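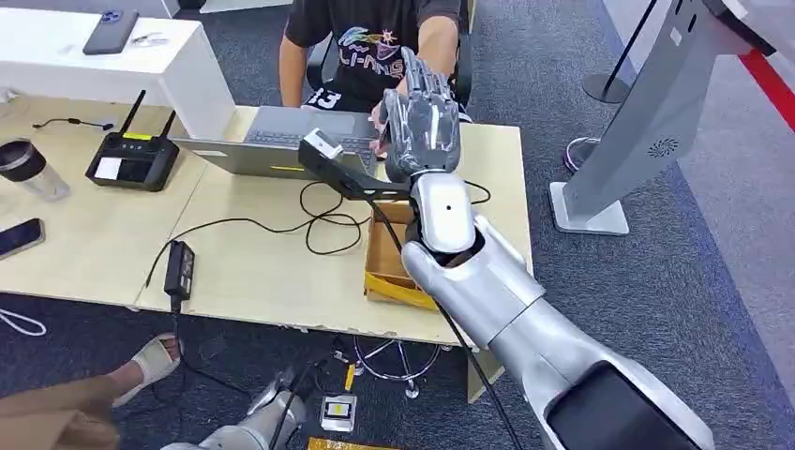
February, palm contact, second sitting

Started 4:45 pm, router on the desk, laptop open across from the arm. Tusov is the new compliance layer, Kong is still the old arm planner, and today was the first time I let Tusov override Kong without a hand on the stop button the whole time. Big step for me!

What I wanted: arm comes up, palm faces out, fingers a bit apart, holds. Somebody pushes on the palm and the arm gives a little, then comes back when they let go. Sounds like nothing. Took me most of the winter.

First runs were bad. The arm gave fine but it came back in steps, tick tick tick, and you could feel every one of them through your hand. I blamed the gains for an hour. Gains were fine. Kong was re-sending its hold pose every 90 ms and Tusov treated each one as a brand new target, so the offset got wiped and built up again from zero. Patched it so a repeated pose within tolerance is dropped (see hold_filter, branch nenow-palm). Ran it again and the return was smooth, one long easy glide. I made Ravindra Rastogi come over and push it too, and he kept pushing it well past what the test needed.

Logged 45 pushes after the patch. Contact flagged on all but two, both very light fingertip touches, so I think the threshold is still a hair high. Lowering it gave false contacts while the arm was on its way up, so it needs to depend on speed. Write that properly, no magic constant this time.

Zorkine (wrist camera tracker) was running but only logging. With a palm this close to ours it loses the other hand and guesses, and some of the guesses land in the wrong place entirely. Let it drive the approach, then freeze its last good estimate at 12 cm and go on joint torque from there. Ravindra wants to blend the two. I'd try the freeze first, it's maybe ten lines.

Ring buffer filled at 4000 samples and ate the start of the longest hold. Make it bigger, or write to disk as we go.

Next:
speed-based threshold
freeze in Zorkine
same test, left arm
ask Ravindra for his plot script, mine draws the torque upside down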